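October, bench notes, natural dye trials

Madder pot is going beautifully! Held it low all morning and the wool came out a proper brick red, much closer to the 1905 Beaulieu recipe than the last two batches. Noémie thinks the chalk did it (I think she's right). Skein 33 is the one to keep.
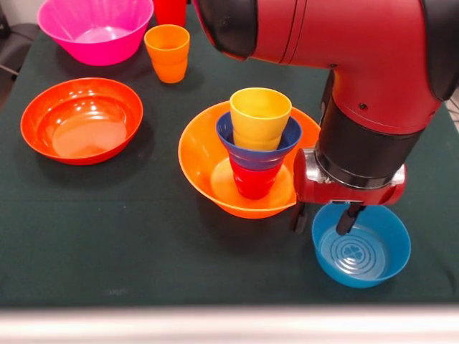 Weld next. Used 400 g of tops, chopped small, and the yellow is so sharp it almost hums. Trevor wants to overdye half of it with indigo and I can't wait to see that green. Ask Ginette for more alum before we start. 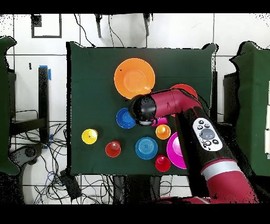 Orange plate and blue bowl on the green tabletop.

Lightfast strips go in the south window tonight, card 329, half of each covered with foil. Still need to rinse the silk.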